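小企业税务基础 第六讲讲义
增值税登记、进项抵扣与预算公告的阅读方法

授课：Ngaio Tuhiwai
习题与答疑：Wiremu Sheehan
修订日期：2019年3月12日

本讲接第五讲的所得税部分，讲销售环节的税。课上所用的税率、起征点均为教学设定，做习题时以讲义给出的数字为准，报税时请查当年的法规原文。

一、登记义务

企业在连续十二个月内的应税销售额超过起征点，就要办理登记。判断时看的是滚动的十二个月，与会计年度无关。很多同学在上次作业里用了会计年度的合计数，这一题普遍失分。

应税销售额包括标准税率、低税率和零税率的销售，不包括免税销售。零税率和免税在客户那里看起来一样，发票上都没有税额，但对卖方来说差别很大：零税率的卖方可以抵扣进项税，免税的卖方不可以。

未达到起征点的企业可以自愿登记。主要客户是已登记企业时，自愿登记一般有利；主要客户是个人消费者时，登记后要么提价，要么自己承担税额，需要逐项测算。

二、本讲案例：Dotden服装店

Dotden是一家小型服装零售商，从批发商Grimshaw进货，在Hotton镇有一间门店，另有网上销售。店主在家中整理样品并处理网店订单。

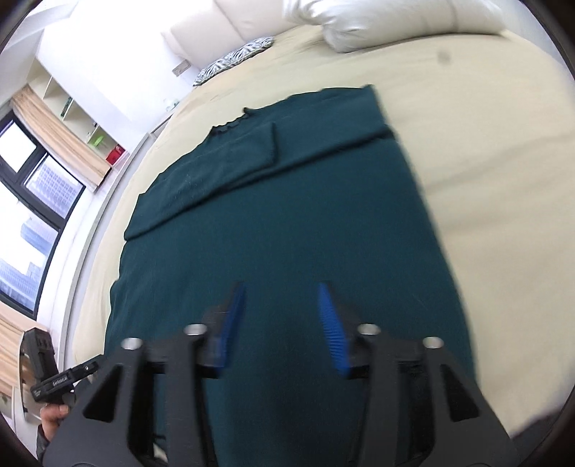

图6-1 墨绿色长袖上衣，双袖向内折叠

案例资料如下：

本季度标准税率销售额（不含税）：100千元
本季度标准税率进货及费用（不含税）：61千元
教学用标准税率：22%

销项税额为100×22%=22千元，进项税额为61×22%=13.42千元，应缴税额为8.58千元。计算本身很简单，难点在于哪些进项可以计入。下面分项说明。

1. 用于转售的存货。全额抵扣，条件是持有合规发票。Grimshaw开具的形式发票不能作为抵扣凭证，须等正式发票。

2. 门店租金。要看房东是否选择对该物业征税。没有选择的，租金免税，也就没有进项可抵。

3. 业务招待。招待客户的餐费，进项税不得抵扣。员工聚餐按另一规则处理，见第七讲。

4. 公私混用的支出。按合理比例分摊，比例要有记录支持。店主家中的电费、电话费属于这一类。比例一旦确定，经营情况没有变化就不要每季度更换。

5. 自用存货。店主从库存中取走商品归自己使用，视同销售，要按成本计算销项税。检查人员常用期末盘点与进销记录核对，差额说不清的部分往往就按自用处理。

三、样品与赠品

商业样品给予客户，不视同销售。商业赠品在一定限额以内也不视同销售，限额按同一受赠人十二个月内的累计金额计算。Dotden给老顾客寄的围巾单件没有超限，但同一顾客一年内收到多件时要合并计算。

买一送一属于组合销售，按实际收取的总价计税，不适用赠品规则。期中考试考过这一点，答错的人不少。

四、退货与贷项通知单

网店的退货率高于门店。退货发生后，卖方开具贷项通知单，在开具的当期冲减销项税额，不回头修改原申报表。买方为已登记企业的，同时冲减其进项税额。
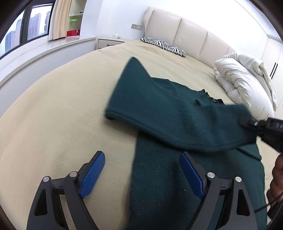 图6-2 床面上的墨绿色针织衣物，翻折过程中

以下情况不得冲减销项税额：

只有口头约定，款项没有退还也没有抵账的；
客户拖欠货款，但商品没有退回的（这属于坏账，适用坏账减免，须满足逾期满6个月的条件）；
换货且价格不变的，原销售继续有效，无须调整。

部分退款按退款金额中所含的税额冲减。含税价换算税额时，用税率除以一加税率，即22/122。直接用22%去乘含税价是常见错误。

五、怎样读预算公告

每年预算公布以后，会计师事务所都会发出摘要。摘要读起来方便，但当天写成，可能有遗漏，也不构成法律依据。建议按下列次序阅读：

先找生效日期。有的措施公布当日午夜生效，有的从下一纳税年度起，有的仅是征求意见，没有日期。
再看适用对象，例如只适用于已登记企业，还是包括未登记企业。
然后看过渡条款。税率调整时，关键是供应时点。预付款在调整前收到、货物在调整后交付的，要分别判断。
最后对照草案文本。演讲中的一句话在草案里可能占去多页。

假设标准税率自7月1日起调整。Dotden在6月收到订单并全额收款，7月发货。按基本规则，供应时点为付款、开票、交货三者中最早的一个，因此适用旧税率。如果只收了部分定金，定金部分按旧税率，余款部分须看开票和交货时间。反避税条款可能改变这个结果，主要针对关联方之间的提前开票，本课程不作要求。

六、记录保存

发票、贷项通知单、进出口单据、银行对账单和分摊比例的计算底稿都要保存。电子扫描件可以接受，前提是字迹清楚并能按期间检索。本课程习题统一使用Trorport软件的导出格式，列的顺序不要改动，否则Wiremu的批改模板无法读取。

七、课后习题

习题一：Dotden本季度发生含税退款6千元，均为标准税率商品，贷项通知单已全部开具。重新计算应缴税额，保留两位小数。

习题二：店主将成本为1千元（不含税）的大衣留作自用，写出应作的调整和会计分录。

习题三：假定Dotden的门店房东从下季度起选择对物业征税，说明对店铺现金流的影响，不超过300字。

作业于下次上课前提交到课程网页。习题一只交计算表，习题三请写成完整段落。答疑时间不变，需要讨论第五讲折旧问题的同学请带上自己的计算底稿。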